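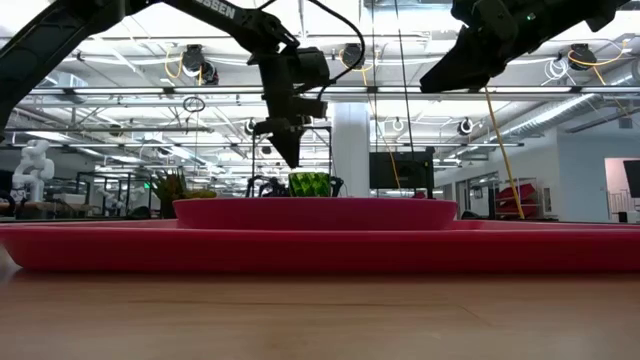 Do we really have to home the arms again if the last group only left ten minutes ago, Aoi Oshima asked at the first Monday session. Yes! Every time, even if you watched them pack up. I've been running set-ups for the Dredham club long enough to have skipped it plenty of times, and every one of those afternoons ended with me doing it anyway, grumpier and with less time on the clock.

Section 5: Setting up the table task

You should already have been through Section 4 (power and cabling). If the Virkell software is open and showing a connection for each arm, you're good to start. Give yourselves 15 minutes the first time. After a few goes it gets a lot quicker, I promise.

Before you switch the arms on

1. Walk around the table once. Bags, drink bottles and jackets go on the hooks by the door.
2. Check that every cable has enough slack for its arm to reach the middle of the table and back. Do this by hand with the power off, moving slowly.
3. Give the frame a gentle push. If it wobbles, tighten the clamps and push it again.
4. Find the stop button and decide who's holding it. That person does nothing else until the run is over – no typing, no filming on their phone, no fixing the cup.

CAUTION: Never lean over the table while the arms are powered. They can sit perfectly still and then go, and your head is a lot softer than the gripper.

Homing

5. Call out "arms on" so the whole room hears you, then press Enable in Virkell.
6. Choose Home, left arm first. Wait until it has stopped moving completely.
7. Do the right arm the same way.
8. Open and close each gripper once from the menu. You want a smooth movement with no clicking. If you hear clicking, press Disable and turn to Section 9.

Note: if Virkell gives you the message "joint offset too large", don't keep hitting Home. Disable, ease the arm toward its rest position with both hands, and try again. I've seen someone press that button for half a lesson.

Laying out the table

9. Disable the arms before you reach in.
10. Put the tray down first, then everything else.
11. Load the layout called Macedo (it's named after the end-of-year challenge, where we'll be using it in November).
12. Compare your table with the layout on screen, and get somebody who didn't place the pieces to do the checking.

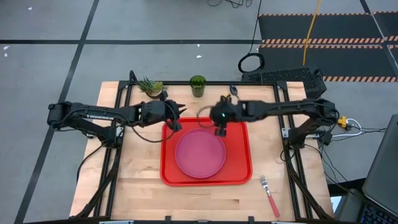 Layouts are where most groups lose their marks, and it's nearly always the cutlery. People take great care with the plate because it's big and sits in the middle of everything, and then they drop the fork wherever their hand happens to be. For this start position the fork belongs on the bare wood, to the near right of the tray, lying at a diagonal with the tines pointing up and in toward the far left and the handle running down toward the right-hand rails. The plate is on the tray with nothing on it. The cup waits over at the far side by the long rail, and the spoon is on that side too, further to the right. Get those right and you can stop fussing. A finger's width either way is fine – we want a bit of variety between runs, and the arms should be learning to cope with it.

Note: leave the potted plant alone when you're setting up this layout. I know it's tempting to move it out of the way.

Recording a practice run

13. Make a new folder in Trallow with your group name and the layout name. No spaces, please.
14. Check with the person on the stop button, then call "arms on" again and press Enable.
15. Start recording, wait for the beep, and only then begin moving.
16. When you've finished, bring the arms back to rest before you stop the recording. If you stop early you'll have to bin the run.
17. Mark it Good, Messy or Bad. Please be fair to yourselves here! Messy runs are useful to us and I'd much sooner have one labelled properly than dressed up as a good one.

Swap drivers after every 5 runs. Your wrists will thank you, and everyone gets a turn. A full set for one layout is 24 runs, and you can spread that over as many sessions as you like. (We had 2,477 in the club folder when I last looked, so yours will be in good company.)

CAUTION: If a piece falls on the floor during a run, leave it there. Finish or stop the run, disable the arms, and pick it up after that.

If you run out of time

Bring the arms to rest, press Disable, and write the last run number on the whiteboard with your group's initials. The next group will start from Step 1 whatever you tell them, so you can leave the pieces on the table. Packing up for the night is in Section 6.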